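Handling and Sorting, Unit 6
Notes from the visit to Jarklow, 26/04/2024

Our host was Byung-chul Bang, who runs the bin line at the Brardale site. Read these notes before the lab. Ro-un Seo will go over the grip questions in class.

The demonstration was on bin picking of folded sheet metal parts. Parts travel in blue plastic bins on roller conveyor, and the robot has to find the part, choose a grip and lift it without touching the bin wall. The heaviest part in the set weighs 330 grams. The line is rated for 195 picks an hour.
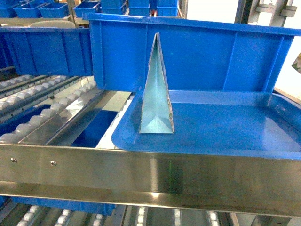 Fig. 1. Folded metal part standing on its base in a tray-style bin.

Points to note:

Tall, narrow parts give the vision system little to work with from above. A view from the side shows the outline much better.

Shiny metal picks up color from whatever is near it – in this case the bin. Do not set a color threshold on the part alone.

A high back wall limits the approach. Plan the path from the open side first.

Bang said the team logged more than 962 failed picks in January, mostly from parts that tipped when touched.

For the lab: work in groups of 2. Sketch two grips for the part in Fig. 1 and mark the approach direction for each. Hand in one sheet per group.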